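Speaker notes — "The sorting bench, one year on"
Nemus staff and partners' day, 6 February 2019
Speaker: Benedicta Lamptey
Slot: 25 minutes plus questions. Clicker is on the lectern, spare batteries in my bag.

Opening (2 min)

Say good morning, say who I am. I run the packing and sorting floor at Nemus. I am not an engineer and I will pass the engineering questions to the Trasell people in the second row.

We make wooden and plastic play sets for nurseries. The building went up in 1915 as a joinery and the floor still slopes towards the loading door. Mention the slope now, it comes back later.

What the job was (4 min)

Every set has to be put together by colour and shape before it is boxed. Until last January this was done by hand, standing up, in two shifts. On a good shift one person got through 300 sets. Hands and shoulders went first. We had more sick days on that bench than anywhere else on the site.

Do not spend long on this. Most of the room has done the job.

What we asked for (3 min)

We did not ask for fewer people. We asked for the reaching and pushing to be taken off them. Trasell came in, watched two shifts, and suggested an arm with a plain rod on the end. No gripper, no suction. It slides the blocks across a board. Slower than a hand, but it can do it all night.

Slide: test bench (3 min)

The blocks go by colour, two to a group. Blue, red and yellow are up along the top plank of the board and the green pair is lower down, nearer to us. The shapes within a pair don't match and they don't need to, colour is all we ask for at this stage. Point out the rod, top left by the blue pair. All the work is done with that one tip.
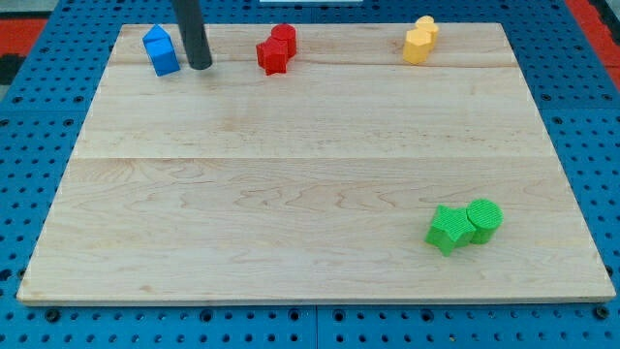 Ibrahim, reading these notes in draft, wrote next to this part that I should be straight about speed, and that people on the late shift still think the arm was bought to race them. He wants the figure said out loud. So say it: in its first full week the arm sorted 431 sets, and a person would have done that in under two shifts. Pause here. Let them work it out.

What changed on the floor (6 min)

Three jobs went from the bench. All three people are still with us — two in checking, one in repairs. Name them only if they are in the room and nod at me.

Checking is a sitting job. Some like that and some don't. One of the complaints I get most is that the day feels longer.

We wrote a new grade for the people who look after the arm. It took 8 months to agree the pay. That was too long and I should say so plainly. For most of that time people were doing the new work on the old money. It was back-paid in the end but it cost us goodwill.

The noise is lower. People talk more. The radio argument has started up again.

What went wrong (4 min)

The slope. Our first board was not level and round pieces crept. We packed the legs. Nobody had put a spirit level on it.

The Niler screen on the wall showed a count for each shift, with the arm's count next to the checkers'. The checkers hated it and they were right. We took the second column down.

Training. We gave one afternoon, which was too little. It is now three days, paid, and nobody works the arm alone until they have stopped it and restarted it themselves.

What I would do again (2 min)

Bring the bench staff in before the order is signed. They told Trasell where a block gets stuck and which shapes roll.

Keep one hand bench open. We use it for short runs, and for anyone who asks to go back to it.

Questions

Likely ones: cost (refer to finance, do not guess), a second arm (no decision yet), agency staff (same training, same rate).

If it runs over, drop the radio bit. Coffee is at the back, and the bench visit leaves from the loading door — remind them about flat shoes.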